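Flistora FS-148 Finds Flotation Tank

Product code: FS-148
Category: Field processing / Flotation and wet sieving
Manufacturer: Flistora
Availability: Built to order

Overview

The FS-148 is a recirculating flotation tank for recovering charred seeds, charcoal, small bone and other light material from archaeological soil samples. It holds 148 litres and runs from a single pump. It is intended for excavation projects that process bulk samples on site or at a field store with limited mains water.

Soil is placed on a mesh in the upper part of the tank and agitated by water entering from below. Light material floats over the weir and is caught in a sieve stack. Heavier material stays on the mesh and is lifted out with it. Silt falls through to the cone and is drawn off by the drain valve.

Tank body

The body is rotationally moulded polyethylene in dark grey, with a conical base and four moulded lifting points. The wall is thick enough that no external frame is needed when the tank stands on level ground. On sloping or soft ground, use the optional stand with adjustable feet. The empty tank weighs 17 kg and can be moved by one person. Drain it fully before moving it.

The weir is a separate stainless steel part held by two clamps. It can be removed for cleaning between samples, and we recommend that this is done every time the context changes. Charred seeds lodge under the lip of the weir and will turn up in the next sample if it is left in place.

Water supply and recirculation

Water enters through a ring of drilled pipe below the mesh. The standard ring is the Dirik pattern, with holes angled towards the centre – this keeps clay lumps moving without throwing the sample over the weir. Flow is set by a lever valve on the left side of the tank. A right-hand version can be supplied if requested at the time of order.

The recirculation kit consists of two settling tanks, a submersible pump and 8 m of reinforced hose. Water leaving the sieve stack passes through both settling tanks before it is returned. The pump inlet sits in the second tank and is fitted with a coarse guard. Change the water when fine material begins to carry over, or at any point where contamination between contexts would affect radiocarbon sampling.

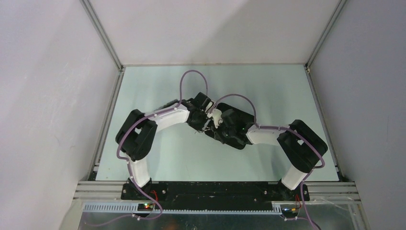
Sieves and mesh

The tank is supplied with one 1 mm heavy residue mesh, cut oversize so that it can be folded over the rim and pegged. The sieve stack takes standard 200 mm diameter sieves. Sieves are not included. Most users fit 1 mm over 0.25 mm. Where the research design calls for very small seeds, a finer lower sieve can be used, but flow must be reduced or it will overtop.

Replacement mesh is sold by the metre. Mesh should be checked against a light after each day of use. A tear along the fold line is the usual fault and can't be repaired reliably with tape.

Sample size and throughput

Maximum sample volume per load is 35 litres. Samples larger than this should be split and the parts recorded under the same sample number. Sandy soils need very little attention from the operator. Heavy clays should be soaked in buckets beforehand, and broken up by hand only as far as is needed to release the charcoal.

Waterlogged samples should not be processed in this tank. For waterlogged wood, leather and uncharred plant remains, see the Idbridge wash-over tray, which works at much lower flow and keeps material submerged throughout.

Specifications

Capacity: 148 litres
Empty weight: 17 kg
Maximum sample load: 35 litres
Hose supplied with recirculation kit: 8 m
Drain: full-bore valve with hose tail
Weir: stainless steel, removable
Body colour: dark grey

Supplied with the tank

Tank body with drain valve
Dirik pattern water ring
Weir and clamps
Residue mesh, 1 mm
Mesh pegs
Printed operating instructions

Options

Recirculation kit
Stand with adjustable feet
Right-hand valve
Spare mesh, per metre

Storage

Flush the ring with clean water and leave the drain valve open. Tanks stored outdoors over winter should be turned upside down under cover, as water left in the ring will freeze and split it. Split rings are not covered by the warranty.

Price

Supplied on application. Please state the number of tanks, the delivery location and whether the recirculation kit is required. Orders for the summer field season should reach us by the end of February.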